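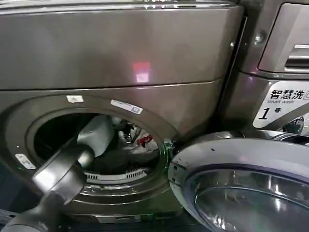

Arm inside the drum of the washer, past the door seal.

Looking After the Laundry Cell at Forkateck

The laundry cell at Forkateck has been running since August, first on the Ninder bench and now in the Kapoor room where the washers are. The arm reaches into a front loader, takes hold of what is in the drum and brings it out. This page covers how the cell is kept in order, mostly the gripper end of it. The software has its own page on the Prendari project site.

The job in the first picture is the one that does the most wear. The rim around the drum is thick and the arm goes in at an angle, so a small error in the base position shows up as a large one by the time the gripper is at the back wall. We teach the entry path at 30 percent speed with a hand on the stop, then run it again at the same speed with clothes in the drum. Dark clothing in the bottom of a dark drum is the hardest load for the vision to separate, and we always include some when checking a new path.

The door has to be fully open before the arm moves. If it stands even a little way in, the forearm will touch the glass on the way out. Push it back by hand until it stops.

After any contact with the seal, even a light one, we do the following:

Stop the cell and back the arm out along the taught path, slowly.
Run a finger around the seal and feel for nicks or a fold.
Look over the gripper for gray rubber marks and wipe them off.
Run the entry path once with the drum empty.
Write it in the log, with the time of day.
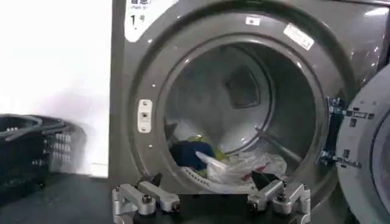 3 min read

Fingers at the lower rim of the drum, with the navy garment and the plastic bag just ahead of the black pads.

The fingers are machined aluminum and need very little. The pads are what wear out. A worn pad still closes on thick cotton, so the cell can look fine for a whole morning and then drop every thin shirt after lunch. We check them on a test cloth before the first run, and we change both pads together even when only one looks bad. Mixing a new pad with an old one makes the garment twist as it is pulled.

Plastic is a separate check. A crumpled bag on top of the load reflects the lights and the camera can give a bad depth reading on it. For the bag runs we lower the closing speed and leave the force alone. If the grasp misses twice, the cell pauses and waits for a person.

The bolts on the finger faces are checked with a hex key each time the pads are changed. We put a paint line across each head in the spring and it wore off on cotton within weeks, so now it is just the key. Snug is enough. Somebody overtightened one on the Ninder bench and we spent an afternoon getting it out.

The wrist camera gets a dry lens cloth, never a wet one. Recalibrate it after:

any pad change
any knock to the wrist
500 grasps, whichever comes first

Calibration takes some 17 minutes if the board is already on its stand, and a good deal longer if you have to go and find the board.

Keep the basket at the left of the washer and against the wall. The drop point is taught to that spot. If the basket gets moved for cleaning, put it back and do one slow drop before starting the full run.

Wide view from the wrist camera, with the gripper open and the glass jars and orange bottles in the display case on the white wall.

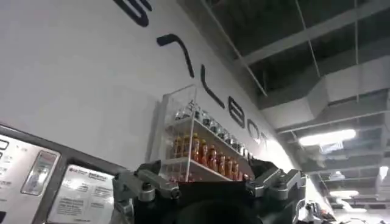
Jaw and linkage check

This one is done with the wrist turned up and the jaws open, so both linkage arms can be seen on the camera feed. Keep well back from walls and shelving when you raise it.

Open and close the jaws 7 times at low speed and watch the two sides. They should start and finish together. If one side lags, look for lint in the joint before touching any settings - it is nearly always lint. Tweezers work better than compressed air, which only pushes it further in.

Check the joint bolts last, with the power off. Any play you can feel by hand means the linkage comes off and goes to the bench.

Spare pads are in the top drawer under the Prendari label. If you take the last pair, put the empty packet on the desk so it gets ordered.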